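Three winters of string and swearing

There is a point in every workshop project when you stop telling people when it will be finished. I reached it in December, at the back bench of our shared workshop in Praltville, with my head inside a cupboard looking for a cable crimp the size of a lentil.

The project, for new readers, is a pair of surgical-style robot arms that can put stitches into a practice pad. It is not going anywhere near a patient. It isn't going anywhere near a chicken breast either, after Jolien Kramer, who looks after the workshop fridge, made her position clear. Lieven Hermans and I do the mechanics, Nabila Abdel Rahman writes the control code, and Tuncay Öztürkmen turns up on Friday evenings to ask why it's making that noise.

The noise, this time, was a cable. Each wrist is worked by fine steel cables running over little pulleys, and if one goes slack the jaw it belongs to starts moving a moment after you've asked it to, like a teenager. I had re-tensioned the left one 83 times, according to the notebook, before Lieven suggested the spring at the motor end might be tired. The spring had come out of a dead printer. I had been quite proud of that spring.

A new one cost less than the coffee I'd drunk while defending the old one. With that fitted, Nabila loosened the speed limit a little and we went back to sewing, if you can call it that. My own mother wouldn't. 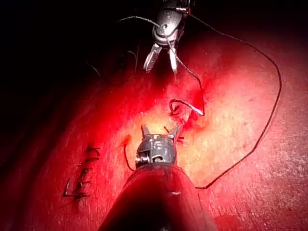
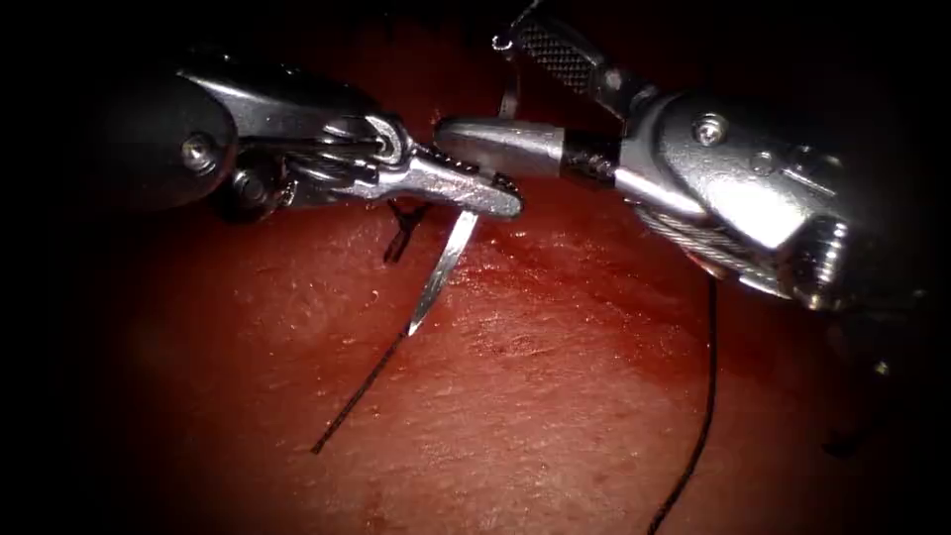 Do you need two arms to sew a stitch?

One arm can push a needle in, but it then has to let go and find the other end, and the needle tends to flop over while it's thinking about it. Two arms can pass the needle between them, so one always has hold of it. Tying the knot is also far easier with a second jaw to catch the tail.

The passing is where most of my evenings have gone. Metal jaws on a thin metal needle have about as much grip as a seal on a banister, and the needle likes to roll. Nabila's fix was to make the receiving arm close slowly and wait 179 milliseconds before the giving arm opens. She got to that number by trying all the others. I wanted to round it up to something more dignified and was told to leave it alone.

Thread is the other misery. It curls, it loops round the wrist, it gets under things. Mirjam De Graaf, who used to repair sewing machines and therefore regards the whole enterprise with pity, told us we were starting with far too much of it. We'd been cutting lengths of up to 50 centimetres so as not to have to reload. We now cut shorter and reload more often, and the evenings have become noticeably less rude.

The log file has reached 1,098 attempted passes. I'm not publishing how many of them worked until the figure improves, which is the sort of thing I complain about when other people do it.

Next job is the foot pedal. At the moment it's a doorbell button under a bit of carpet, and Tuncay keeps standing on it.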